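Every September someone I follow discovers decluttering, and this year it's the Skultley method. Sort everything you own into 2 piles, "daily" and "someday", and bin the second one. I have questions.

First question: who has a free weekend for this? The course says four hours. Dayana Cervantes did it in her flat in Marnberg and was still sitting on the hall floor on Thursday.

Second: the claim that the average home holds 4,000 things nobody needs. I went looking for the source. It's a blog post quoting a podcast quoting the man who sells the course.
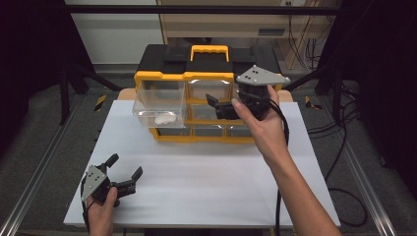 And the someday pile is where all the useful stuff lives. Fuses. Spare buttons. The little key for bleeding radiators. I use mine once a year and I'd be very cross to buy it again every winter.

Which is what happens, by the way. Hendrik Nkuna cleared out his shed in Parkau in spring and has since bought a second drill, a second spirit level and some 400 screws. He still recommends the method to people.

I've no quarrel with a tidy cupboard. Mine could do with it. But I notice the advice always ends at a shop page, and this one sells you labels, boxes and a linen bag for the things you're "releasing".

Someone's replied that I'm "attached to objects". Yes — I'm attached to my tin opener. It opens tins.

Anyway, if anyone did the full course and still liked it a year later, tell me. Genuine question. Last time I asked, I got 2 answers and one was from the company.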